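Lengthwise fold (trousers)

The lengthwise fold, also called the leg-on-leg fold, is a method of preparing trousers for storage in which one leg is laid over the other so that the garment forms a single long strip. It is the usual first stage in folding jeans for a shelf or drawer, and it is also used on its own when trousers are hung over a rail.

Preparation

The garment is laid on a flat surface longer than the outside leg. The pockets are emptied and any closures at the waist are fastened. Twists in the legs are removed by holding each hem and pulling gently toward the foot of the table. Denim keeps creases made while it is damp, so jeans are normally folded only once fully dry.

Procedure

The trousers are first spread with both legs side by side. One leg is then lifted at the hem and at the waist and carried across the other, with the center seam of the seat acting as the fold line. Depending on which way the garment is turned, either the back pockets or the front pockets finish on the outside. The outside fold is the more common in retail handling, where a visible back pocket helps staff tell one style from another.

The hems should lie close together, but exact alignment is not required at this stage. A small offset is absorbed by the later cross folds. Larger offsets usually indicate that the waist has shifted, and are corrected there.

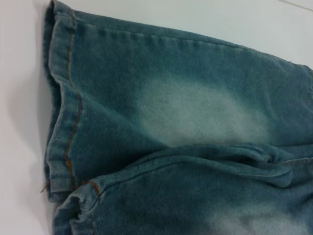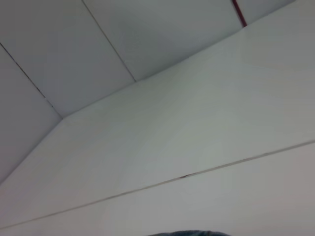
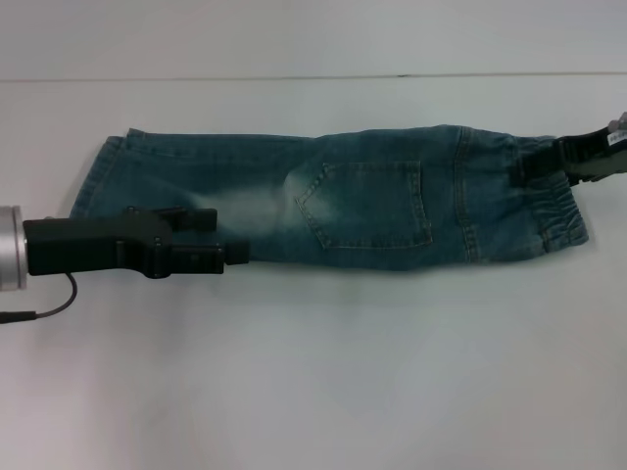

Denim jeans on a white surface, legs laid one over the other (first picture), and folded lengthwise with a back pocket facing up (third picture).

Elastic waistbands

Jeans with an elastic waistband behave differently from those with a rigid one. The gathers draw the fabric in at the top, leaving the waist narrower than the seat and producing ripples below the yoke. Stretching the waistband flat before folding has little lasting effect, as it contracts again when released. The seat is smoothed outward from the yoke seam instead, and the gathers are left as they are.

The bulk of the waistband also affects stacking. A pile in which every waistband lies at the same end leans, and alternate pairs are therefore turned end for end.

Cross folds

After the lengthwise fold, the strip is shortened by one or more folds across its width. Folding in half suits wide shelves. Folding in thirds gives a more compact block that can stand on its edge in a drawer. The Jurkholm fold, named after the shelving depth for which it was devised, brings the hems to a point just below the waistband and then folds the result in half, giving a finished length of about 224 mm in most adult sizes.

Wear and fading

Repeated folding along the same line can lighten indigo-dyed cloth at the crease. The effect is distinct from whiskering and from faded areas on the thigh or knee, which may be produced during manufacture. Shifting the cross folds slightly each time spreads the wear. Loose threads at a hem are trimmed, never pulled, to avoid opening the topstitching.

See also

Cross fold
Drawer filing
Garment finishing
Yoke (clothing)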